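Home page > Clothes and Care > Galleries > Small Rack, Jeans and Pink

Small rack, jeans and pink: a gallery
June 18, 2023
By Sang-wook Shin

In my family we dried and kept everything on one wooden rod, and I still like this way more than a closet with doors. You see what you have, and the air goes between the clothes. For this gallery I chose a small rack of light wood, with dark denim and something pink with ruffles to put beside it.

Denim and ruffles do not ask for the same care. Heavy denim can go straight over the rod, and its own weight pulls the folds down. A gathered skirt is better on a hanger, held by the waistband, so the ruffles can fall freely. My colleague Na-rae Ki irons only the waistband and leaves the ruffles alone, and after 2 years of arguing with her I do the same.
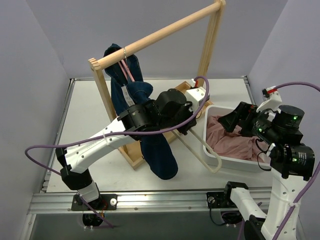
Jeans over the rod, and a pink garment still in the white basket. 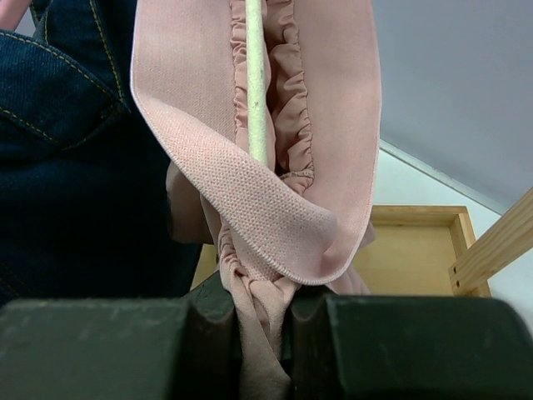
The pink waistband from close. It has a fine dotted knit, and the ruffle is in a slightly deeper rose.

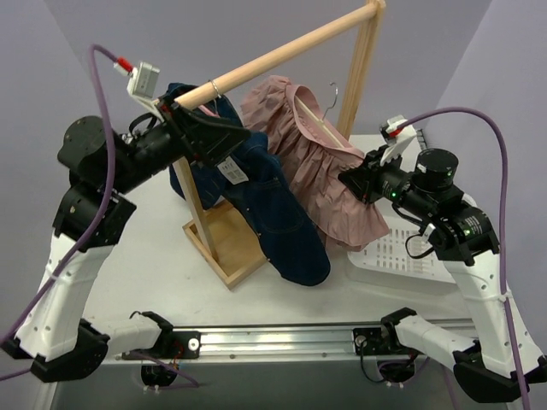

Dark denim and the pink ruffled skirt on the same rod. The skirt has its own wooden hanger.

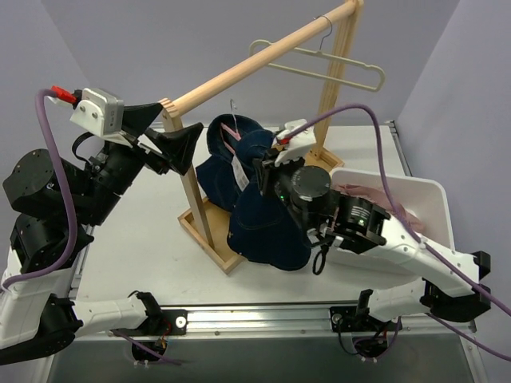

The rack in light wood, with a dark garment at the center of the work.

Some readers wrote to me after the November gallery and asked how much space to leave between two pieces. I leave the width of my hand, and a little more for denim, which stays damp at the pockets for a long time. Gil-soo Bae wrote that he turns his jeans inside out first. I have tried it and it is a good habit, only the pockets look funny.

If you have also a rack of this small kind, please write which clothes you put on it. I read all the letters, but I answer slowly.

Recent galleries
Ten Sweaters, Folded Flat
The Linen Shelf in Tavthorpe
Dzintra Vanags: Aprons and Their Strings
Baskets for a Narrow Hallway
Buttons from the Jeon Drawer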